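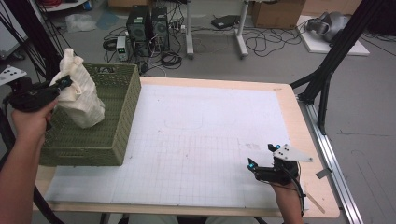 One integrator running the previous release wrote in to ask why a geofence with a radius of 45 meters fired twice when a handset moved from satellite to Wi-Fi positioning. The two sources disagreed near the boundary, and release 3 of the Prasero Location Broker treats that case as a single crossing. The settings involved are described under Boundary handling.

Prasero Location Broker
Server-side position handling for mobile and fixed devices

Overview

Prasero Location Broker receives position reports from any number of sources, reconciles them, and publishes one position per device to subscribing applications. It runs as a service on Linux or as a container. Applications talk to it over HTTP or a persistent socket and do not need to know which source produced a given fix.

The broker is sold in two editions. Ellora is the single-node edition. Yensuk adds replication, per-tenant quotas and an audit log. Both use the same configuration format, and an Ellora data directory can be opened by Yensuk without conversion. Moving the other way requires an export.

Source adapters

Adapters are included for satellite receivers (NMEA over serial or TCP), Wi-Fi fingerprints, Bluetooth beacons, and cell identifiers. Each adapter reports latitude, longitude, an accuracy radius, and a timestamp. Altitude is optional. Reports without an accuracy radius are accepted only if a default has been set for that adapter.

Custom adapters are written against the Pundo interface, a small C library with bindings for Python and Java. A Pundo adapter runs in its own process. If it exits, the broker marks the source as stale and continues with the others.

Source selection

By default the broker picks the report with the smallest accuracy radius among those newer than the staleness limit. A weighted mode is available, in which reports are combined according to accuracy and age. Weighted mode gives smoother tracks but adds a delay of one reporting interval. It is not recommended for devices that report less than once a minute.

Selection rules can be set globally, per group, or per device. The most specific rule applies.

Boundary handling

Geofences may be circles or polygons. A polygon can have up to 3,601 vertices – older files with more will load, but are simplified on import and a warning is logged.

boundary.hold: time a device must stay on the new side before an event is sent. Default is zero.
boundary.margin: distance added outside the fence before an exit is reported. Default is the accuracy radius of the current fix.
boundary.merge: when on, opposite crossings caused by a change of source are discarded. On by default in release 3, not present earlier.

Installations upgraded from release 2 keep their old hold and margin values. The merge setting is added to the file in the on state and should be checked if an application depends on receiving every raw crossing.

Storage and retention

Position history is written to local disk in daily segments. Retention can be set from 1 to 365 days. Expired segments are removed at 02:00 server time. Deletion of a single device's history takes effect immediately for queries, and the disk space is recovered at the next nightly run.

Throughput

On the reference server (eight cores, 16 GB of memory) Ellora sustained around 2,407 reports per second with merge on and history enabled. Weighted mode lowers this figure. Polygon fences cost more than circles, and the cost grows with vertex count.

Access control

Applications authenticate with a token. A token can be limited to a group of devices, to reduced precision, or to events only. An events-only token never receives coordinates.

Known limitations

Indoor floor level is passed through but not used in geofence tests. Polygons that cross the 180th meridian must be split into two. The Java binding for Pundo does not yet support batch submission.

Licensing

Licenses are per node for Ellora and per cluster for Yensuk. Adapters are included in both. A test license limited to ten devices is available from the download page and does not expire.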